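Section 3: Placing, Connecting and Programming the Softener
Trelton 558 Household Water Softener

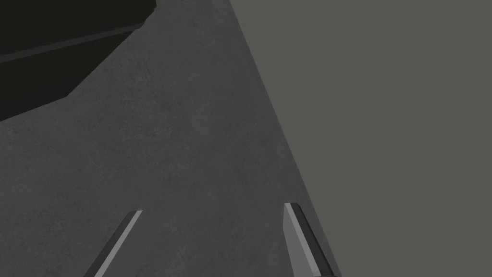
Figure 3-1. Gray surface with concrete-like mottling (rendering). Not to scale.

This section applies to the Trelton 558 with the standard control head. For the twin-tank version, use the Jikton supplement packed with the second tank. Read Section 2 (Parts and Tools) before starting, and check the contents of the carton against the packing list.

3.1 Before You Begin

Have the following ready:

Adjustable wrench and tubing cutter
Bubble level, 24 inches or longer
Bucket and towels
Silicone grease (supplied, small packet)
Drain hose and two hose clamps (supplied)
Bypass valve with gasket set 872 (supplied)
Water hardness result, in grains per gallon
Softener salt, pellets or solar crystals

If you do not have a hardness result, use the test strip in the literature bag. Take the sample from a cold tap that has run for two minutes. Well owners should also have the water tested for iron by a laboratory. The strip does not measure iron.

CAUTION: Do not install the softener where the temperature can fall below freezing or rise above 110 degrees F. Frost damage is not covered by the warranty.

3.2 Placing the Unit

1. Choose a location between the main shutoff valve and the water heater. Outdoor faucets should branch off ahead of the softener.

2. Confirm that a floor drain, laundry standpipe or utility sink is within 20 feet. Longer runs need larger tubing. See Table 6 in the back of this guide.

3. Confirm that a grounded outlet is within reach of the 6-foot power cord. The outlet must not be controlled by a wall switch.

4. Sweep the floor area and check it with the level in both directions. Correct any slope greater than 1/4 inch per foot before placing the tanks. Shims may be used under a full sheet of exterior plywood. Do not put shims directly under the brine tank.

5. Set the resin tank in its base ring and press down until it seats.

6. Set the brine tank next to it, with the overflow fitting facing the drain. Leave at least 4 inches behind both tanks and enough height above the brine tank to lift the lid and pour salt.

NOTE: The brine tank is very heavy when full. Settle on its final position before adding salt.

3.3 Connecting the Plumbing

WARNING: Turn off power or gas to the water heater before shutting off the water supply. A heater that runs dry can be damaged and can cause injury.

1. Close the main shutoff valve. Open the lowest cold faucet in the house and one faucet on the top floor. Wait until the flow stops.

2. Grease the two O-rings on the bypass valve lightly. Use the silicone grease supplied. Petroleum jelly swells the rings.

3. Push the bypass valve onto the control head. Fit the two clips and tighten the screws until snug. Do not overtighten.

4. Identify the inlet and outlet. Arrows are molded into the top of the head. The inlet is on the left when viewed from the back of the unit.

5. Cut the supply line and attach the incoming pipe to the inlet and the house pipe to the outlet.

6. If you are soldering copper, finish all soldered joints before attaching the pipe to the bypass valve. Let the joints cool to room temperature.

7. If the metal pipe served as a ground for the house wiring, install a ground jumper across the cut. Consult a licensed electrician if you are not sure.

CAUTION: Reversed connections push resin into the house plumbing. Check the arrows again before restoring water.

3.4 Drain and Brine Lines

1. Push the drain hose onto the barbed elbow on the control head and secure it with a clamp.

2. Route the hose to the drain without kinks. The hose may rise no more than 8 feet above the floor.

3. Leave an air gap of at least 1-1/2 inches between the end of the hose and the rim of the drain. Fasten the hose so that it cannot move under pressure.

4. Connect a second length of hose to the brine tank overflow. This line drains by gravity and must slope downward along its full length. Do not join it to the drain hose from the control head.

5. Insert the 3/8-inch brine tube into the compression fitting on the head. Hand-tighten the nut, then turn it one-half turn with the wrench.

NOTE: Local plumbing codes may call for a larger air gap or a different drain fitting. Where the code and this guide differ, follow the code.

3.5 Filling and Flushing

1. Turn the bypass valve to BYPASS.

2. Open the main shutoff valve slowly. Let the two open faucets run until the water is clear and free of air, then close them.

3. Plug in the power cord. The display shows the software version, then 12:00.

4. Press and hold REGEN for five seconds. The head moves to the backwash position. Wait until the motor stops.

5. Turn the bypass valve one-quarter of the way toward SERVICE. Air will leave through the drain hose. When water runs steadily at the drain, open the valve fully.

6. Let the backwash finish. Light brown water during the first few minutes is normal.

7. Pour three gallons of water into the brine tank, then add salt until the tank is no more than two-thirds full. Replace the lid.

8. Check each fitting for leaks. Check again after one hour.

9. Restore power or gas to the water heater.

3.6 Programming the Control Head

The head leaves setup mode if no button is pressed for 117 seconds. Completed entries are kept. To return, press and hold SET until the display flashes.

1. Time of day. Use UP and DOWN to set the hour and minutes. Check AM or PM. Press SET.

2. Hardness. Enter the result in grains per gallon. If the water contains iron, add four grains for each part per million. As an example, water at 20 grains with 2 parts per million of iron is entered as 28. Press SET.

3. People. Enter the number of people living in the house. Press SET.

4. Regeneration time. The factory setting is 2:00 AM. Change it if water is regularly used at that hour. Press SET.

5. Salt type. Select P for pellets or C for crystals. Press SET. The display returns to the time of day.

During a power failure the settings are stored, but the clock is kept for eight hours only. A flashing clock must be reset.

3.7 First Week of Operation

Water at the hot taps may stay hard for several days while the heater tank turns over. Run a cold tap when checking the softener.

Check the salt level at the end of the week and write it in the log on the inside back cover. A drop of more than 6 inches usually means that hardness was entered too high or that a fixture is leaking.

If the brine tank fills above the salt, close the bypass valve and see Section 7, Error E4. Do not remove the float assembly while the tank is under pressure.

Replacement parts are ordered by number. The bypass gasket set is 872, and the brine tube kit is 872-B. Have the serial number from the label under the brine tank lid ready when ordering.

Continue to Section 4 for routine care and salt selection.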